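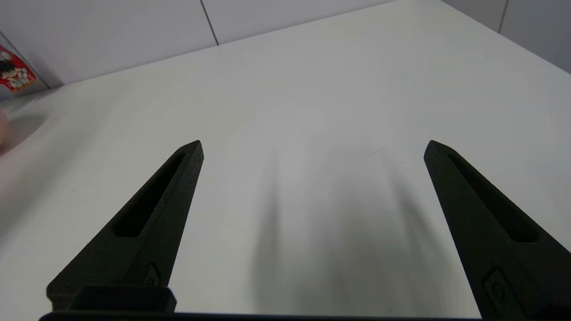
According to Shahnaz Mollah, the date on a packet is the part of the label most people look at and the part they are least often taught to read, and she has argued that it should be covered in school along with weights and measures.

Date marking is the printing of a date, and sometimes a time or a batch code, on packaged goods. It is used on food, medicines, cosmetics, batteries, paint and many other things that change with age. The mark may show when the goods were made, when they were packed, or the last day on which they should be sold, eaten or used.

Kinds of date

The production date is the day the goods were made or put into their packet. It says nothing by itself about how long they will keep. The shopper has to find the keeping time, often printed elsewhere as a number of months, and add it on.

A best before date is about quality. Biscuits, rice or tinned fish may lose some flavour or crispness after it, but are not expected to become dangerous on the following day. A use by date is about safety and is put on goods such as fresh meat, soft cheese and ready meals. A sell by or display until date is meant for shop staff, and many customers mistake it for one of the others.

Some goods carry a period after opening, usually shown as a small drawing of an open jar with a number of months. It is common on face creams and make-up.

How dates are written

The order of day, month and year differs from country to country, and a date made up only of figures can be read in two ways if the day is 12 or lower. Exporters often spell out the month or put the year first for this reason. Goods with a long life may show only the month and year, so that a tin marked May is taken as good until the end of that month.

Printing methods

Early marks were made with rubber stamps or with metal type pressed into the lid or the crimped end of a tube. Embossed marks of this kind are still found on toothpaste and on some tins. They do not rub off, but they are hard to read in poor light.

Most date marks are now put on by machine while the packet is moving. In continuous inkjet printing, drops of ink are thrown at the surface from a short distance and the letters are built up from rows of dots. Thermal transfer printing presses ink from a ribbon on to film or labels and gives cleaner letters. Lasers burn away a thin layer of ink or board and need no ink of their own. The Bindow coder, a benchtop inkjet model sold to small bakeries, printed up to 2 lines of text and could hold 100 stored messages. Its later rival from Allel used a laser and had 8 fixed letter sizes.

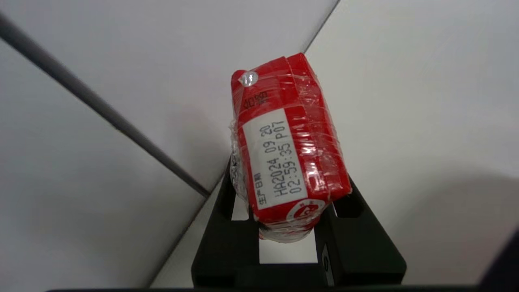
Batch codes are printed beside the date so that goods can be traced if something goes wrong. A code may stand for the factory, the production line, the shift or the hour, and the maker decides what each part means. Few makers publish the key. Letters are often placed before or after the figures with no space, which makes the mark shorter but harder for the shopper to follow. On the red carton the dotted characters give the time as 02:59:35, with P07 after it, and the Chinese words for production date are printed next to them - without those words a buyer could take the date for an expiry date. A time given to the second is of no use in the kitchen, but it can help a maker narrow down a recall.

Faults

Common faults are missing marks, smudged ink, marks printed across a fold and marks printed with yesterday's date. In one case the packing firm Wijesinghe took back 474 cases of tea after the year was left unchanged on one line. The tea was sound and was packed again under the right date. Clear outer film can also make a mark harder to read, as light shines off the creases.

Waste

Confusion between best before and use by dates leads to good food being thrown away. Some shops have dropped the best before date from whole fruit and vegetables. The Stastard chain did so in nearly all its branches and kept a letter code for its own staff.

Related articles
Batch number
Best before date
Food labelling
Inkjet coding
Product recall
Shelf life
Tamper-evident packaging

Comments

Useful, thanks. I had always thought display until was the same as use by.

Could you add something about eggs? The stamp on the shell is different from the one on the box and I never know which to go by.

I worked with the Bindow for years. The print heads clogged every morning if you didn't flush them the night before. Otherwise a decent machine.

Medicines need their own section. An expiry date with only a month on it confuses my mum every time.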